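Incoming inspection checklist: used gaming notebooks, 15 to 17 inch
Revision by Thaddäus Steiner, Jun 18, 2021

Applies to units bought for resale or for parts. The unit on the bench for this revision is a Brilum Potness with a replaced battery. Comments are from that unit unless marked otherwise.

1. Before power is applied
[x] Lid, hinges and bottom cover free of cracks
[x] Battery flush with chassis, no swelling
[x] Charger rating matches the label on the base
[ ] All bottom screws present
Comment: One screw missing at the rear left. Replace before stress testing - the cover flexes and changes the airflow over the heat pipes.

2. Charger and DC jack
[x] Cable jacket intact over its full length
[x] No play in the jack
[x] No discoloration at the plug
Comment: Use only the original charger or the Lazăr replacement. Undersized chargers will run the unit but drain the battery under load, and the graphics clock drops.

3. Battery
[x] Remaining capacity above 50 percent of design
[x] Charges from 20 percent without interruption
Comment: Replacement pack by Miltus, reads 53 watt-hours. Firmware accepts it with no warning.

4. Cooling
[x] Both fans start and stop
[ ] Fins clean
[x] Idle temperature at or below 50 °C
Comment: Idle settled at 44 °C with the cover on. Dust mat behind the right fan, removed with a soft brush. Hold the blades still when using compressed air. Paste not renewed; recheck in December if the unit is still in stock.

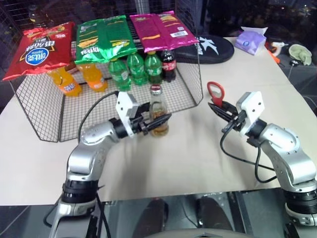 5. Load test
[x] 30 minutes combined processor and graphics load
[x] No shutdown, no visual artifacts
[ ] Surface temperature acceptable at palm rest
Comment: Palm rest is fine on the right, too warm on the left above the drive bay. Drive has roughly 2,000 hours on it and reports no bad sectors. Repeat with the missing screw fitted before deciding on a thermal pad.

6. Display and ports
[x] No dead pixels on gray, red, green, blue
[x] All USB ports hold a drive under light movement
[x] HDMI output stable at full resolution
Comment: Headphone jack crackles when the plug is turned. Note it on the sales sheet.

Result: conditional pass. Open items 1, 4 and 5.

Related
- Thermal paste: when to renew it
- Reading battery wear in firmware
- Drive bay adapters for older notebooks

3 comments | 11 shares
Contact | Back to top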